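26/02/2025

Up too early. Could not sleep for thinking about the Ulley place. Second viewing at 10, nearly missed it, road closed by the school again.

So. The condo. Third floor, corner, elevator works (rode it twice to be sure). Two bedrooms, the small one is a closet with ambitions but it has a window. Balcony faces the parking lot and then the trees. I liked it more than the first time. I liked it less than I wanted to. The carpet has to go. Bath is old but clean. Water pressure fine, ran the shower and both taps while the agent was on the phone.

HOA is 305 a month. Covers water, trash, roof, the outside paint. Does not cover windows, which I only know from asking. She had to look it up. Ask for the full budget and the last reserve study before anything else, write that on the fridge.

Had lunch in the car. Cheese crackers. Then on to Valtden for the other one.

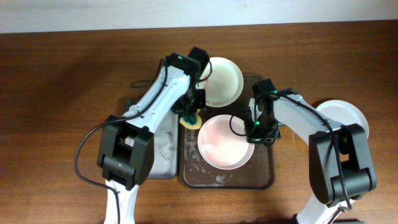 Valtden is unit 606, top of the building, and it's priced like they know it. View is real, I'll give them that. You can see the whole reservoir from the kitchen. But the fees are nearly double and theres an assessment coming for the garage, they said "being discussed," and I have heard that one before. Also no washer hookup. Laundry is down on 2, shared, quarters only. I am too old for quarters.

Kitchen nice though. Somebody spent money. Deep sink, drawers that close themselves. Stood there opening and shutting them like a child.

Parking spot is a long way from the elevator and next to a pillar. Tried backing in. Got it on the third go.

Called Pralik from the lot about the loan. On hold forever. The rate lock is good for now but they want two more bank statements and a letter explaining the deposit from when I sold the truck. I already sent that letter. Sent it again when I got home. Saved the email this time. They also want to know if either building has enough owners living in it and not renting out, some rule for condo loans. Ulley's agent says yes. Valtden's agent says she will "circle back."
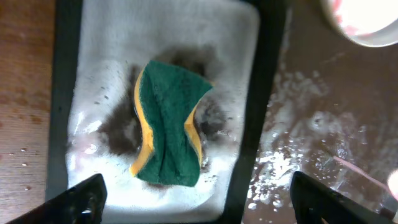
Ran the numbers again after supper, on the back of the electric bill. Ulley with the new carpet and the bath done later, I can do it and still have something left over. Valtden I can do if nothing ever breaks. So that should be the answer. Keep looking at the pictures of the reservoir anyway.

Things against Ulley: bus stop right under the bedroom. Neighbor with wind chimes. Storage cage is tiny, the Christmas stuff alone would fill it. No pets over a certain size, doesnt matter now but might.

Things for it: walk to the pharmacy. Walk to the library. Sun in the front room till late, I would be in there all day. And the sellers have been out since before the holidays so they might come down. Agent more or less said so with her eyebrows.

If I offer tomorrow we could close in April, which is when the lease here is up. Otherwise month to month and they charge extra for that. Another reason to quit dithering.

Inspector: Hviid did the house on our old street and found the bad flue, so them again. Left a message. They do condos, checked the website. 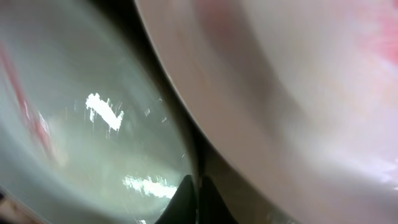

TOMORROW

- HOA budget + reserve study + minutes, last 2 years if they have them
- ask about windows, who pays, when last replaced
- Hviid if they don't call by noon
- carpet price, front room and hall only
- Pralik, did they get the letter, get a name this time
- go stand outside Ulley at 6 when people are comming home and listen to the bus
- measure the couch!! door looked narrow
- eggs, stamps

Bed. Not looking at the listing again tonight. Looked at it again. Still there, same price.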